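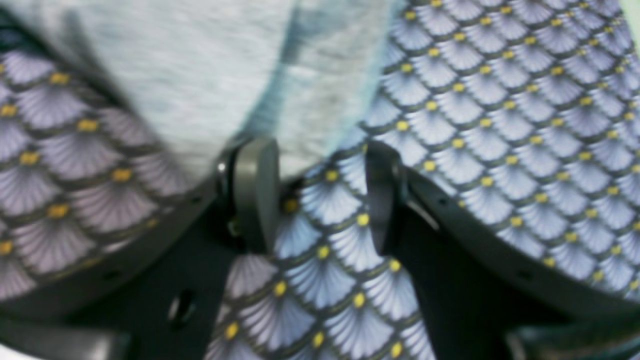 Slide 1. Fan-pattern cloth, pale blue with yellow dots.

Slide 2. Scope of the talk
Lineout data for Kekcombe RFC, first and second halves of last season. Scrums and kick-offs are left out. Say so early, as the forwards coaches will ask.
Figures are from our own match logs. Two fixtures are missing: the away game at Macedo, and the cup tie against Estudeck, which was abandoned at half-time.

Slide 3. Throws to the tail
Before November we threw to the tail 32 times and kept 19. The middle jumper was steadier but gained less ground. Point at the left-hand column, then wait. People need time to read it.
Losses fall into two groups: overthrown ball, and late lifts. Keep these apart. Overthrows are a hooker's problem and get fixed on his own with a post and a bucket of balls. Late lifts need the whole unit.

Slide 4. Change of call
Old call had four parts. New call has 2: position, then movement. Front lifter turns on the second word.
Give the Iltex match as the worked case. We had 11 throws that day, all on the new call – the first five slow, the rest at normal speed.
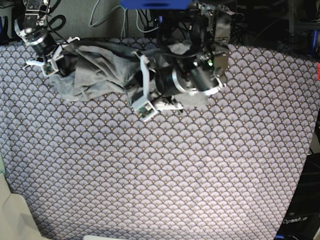 Chantal Zacharias wrote back on the draft that the shorter call was only half of it, and that the back lifter had also moved a pace closer by then. She wants both changes shown on the same chart. Fair point. Say it before slide 5 and credit her.

Slide 5. Defending the throw
Keep short. We competed in the air inside our own half and stayed down near the line to meet the maul. No change planned for pre-season.
If asked about wind: not logged. Will be added to the sheet.

Slide 6. Questions
Ten minutes. Spare copies of the call sheet are on the table by the door.
Notes last changed 07/07/2019.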